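Robot Care Technician, Skalta two-arm unit
Floteck – full time, on site, start in June

We have one two-armed mobile robot, we run it hard, and we want someone who will really get to know it! It practices everyday laundry work, and your job is to keep it fit for that: both arms, both grippers, the base, the charging dock and all the cables in between.

Mornings start with a walk-around. You check the finger pads for wear, run the joint homing routine, wipe the head camera and read through the overnight log. Every 22 days the grippers come off for cleaning and new grease, and the wrist bolts get torqued again. Repairs are yours too – we stock spare motors and belts, and the bench in the Valderrama room is well equipped (good light, good vise, coffee nearby).

You should have 2 years of hands-on work with motors, sensors or lab machines, and be comfortable with a multimeter and a little Python. A degree is welcome but we don't ask for one.

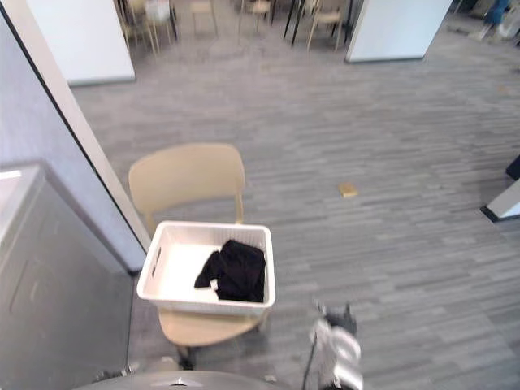
Octavio Bedoya says the calibration is what hooked him: a wrist that is half a degree out will miss a basket rim all afternoon, and finding out why is the best puzzle in the building.

Hours are 8 to 4:30, Monday to Friday. To apply, send a resume and a short note on something you have fixed to the Grikis project desk at Floteck. Photos of the repair are very welcome – messy ones too.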